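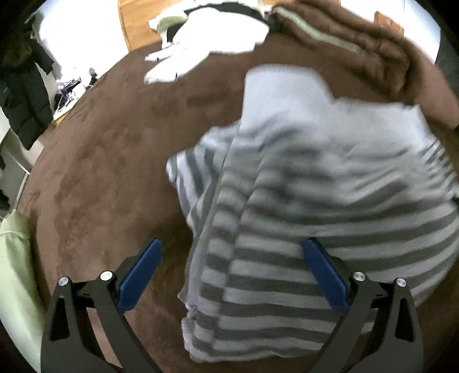 How often do the finger pads on a hand-held gripper need changing?

Go by feel and check them before every session. On knitwear and fleece a pad that has started to glaze over will slip long before it looks worn, and a swap takes a couple of minutes with a small driver.

The Fluff Problem

Teaching a robot to fold laundry starts with a pair of hand-held grippers, a pile of somebody's clothes and, more than I ever expected, a lint roller. I spent a day in a bedroom learning how to keep the things working. 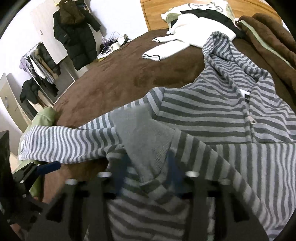
Words by Touran Ghorbani
May 12, 2022

I'd been warned about the fluff. "Bring a roller, bring two if you have them," Golnar Ahmadpour told me on the phone, and I laughed, and then I turned up with none and had to borrow hers all day.

Golnar looks after the grippers at Flutitz, where the aim is to get a robot arm to fold clothes the way a reasonably patient person would. The arm itself lives back at the workshop (it's called Pradow, and it's bolted to a bench, and I'm told it's very good at towels). What goes out to people's homes is the part you hold: a pair of grippers, one for each hand, with the same fingers the arm wears. You pick up a sleeve with them, you fold it over, and what the camera saw gets used to teach the arm. Which means that if a finger is out of line, the arm learns from a finger that's out of line. So she fusses over them. A lot!

We had a bed to work on, with a brown plush blanket over it, and a striped top that I came to know far too well. Stripes going one way across the chest and the other way down the body, a hood, a zipper pull at the neck. I'd have picked a plain T-shirt for my first go. Golnar likes a hood in the mix early on because it won't lie flat for anybody, and if the fingers are set badly you find out in the first minute.

Setup goes like this. You close each gripper slowly and look at where the two blue pads meet. They should touch along the whole face, top to bottom, no daylight. Mine met at the tips first and left a gap lower down, so out came the driver. The fingers are held with plain silver screws, and the trick is to back them off just enough that the finger shifts under your thumb, squeeze the pads together so they line themselves up, and tighten while you're still squeezing. I did it one-handed and badly. Then I did it with the gripper pinned between my knees, which Golnar said was how she does it too, though it isn't in the manual.

After that, the paper test. She tears a strip off whatever's handy, closes the fingers on it and tugs. It should hold. Then she does it again with a bit of sock, because paper flatters you.

And then you work for a while and the fluff arrives. Plush is the worst (she says fleece linings are a close second). The fibers sit on the pad, get pressed in every time you close, and pretty soon you've got a lovely soft felt layer where your grip used to be. You reach for a hem and it slides right out. My instinct was to squeeze harder. Wrong! Squeezing harder bends the fabric into a ridge, and it also works the screws loose. Roller first, then a barely damp cloth, then let the pad dry before you touch anything. No alcohol on the pads, ever. Golnar tried it in March and the surface went shiny by the end of the afternoon. She still has the ruined pair in her bag and got them out to show me.

The pads come from a small supplier called Asadi, in strips you cut yourself. A strip costs less than my lunch did. She writes the date on the back of each one in marker before it goes on, and keeps a log of how many grasps it lasts. Her rule of thumb used to be 800 grasps a set, which was fine for towels. With knitwear she's brought it down to 500, and the set on the left gripper when I arrived was at 292 and already getting a look from her.

The camera wants care as well. It's a very wide lens, so wide that everything bows out at the sides and the corners go dark, and a thumbprint on it will sit over half your work. Wipe it with the soft cloth, the clean one. There are separate cloths. I mixed them up once and we had to stop and do everything again.

Irfan Ginting, who goes through the recordings afterward, had asked her to pass along one request for people like me: slow down on the wrists. When you whip the gripper around, the picture smears and he can't tell hood from sleeve. I promised to behave and then immediately forgot, because folding is a thing your hands want to do fast.

By midafternoon I could lay one sleeve diagonally across the body and get hold of the second without dragging the first one along with it. I was hugely pleased. Golnar checked my right gripper, found a screw that had walked back a quarter turn, and handed me the driver without saying anything.

She packs up the same way every time. Pads rolled and wiped, fingers left open so nothing takes a set, screws checked, lens cap on, grippers in the case with the handles facing up. The driver goes in her jacket pocket, and the spare strips go in a sandwich bag with the marker. I found brown fuzz on my own sweater when I got home, and a fair bit more in my coat the next morning.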